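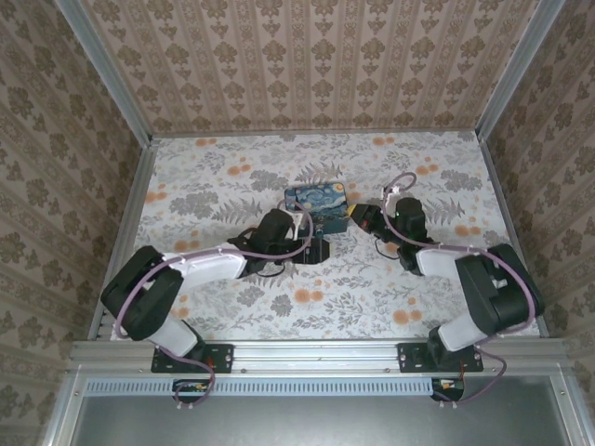 Courses > Automation > Handout 4: Budgeting for a two-arm cell
Notes | Reading | Tutorials

Do start with the dull things, please – the frame, the cables, the mounting plates – as they're what people forget when they've fallen for a pair of arms. Take our Cletham exercise: you have 4,000 to spend, the frame and rails come to 776, and I'd like 1,000 kept back for spares (grippers above all!). Work out what's left for the arms and bring your sheet to Demetrio Bustamante in room 19.

Contact: Rodrigo Collado, Rerkside | Back to top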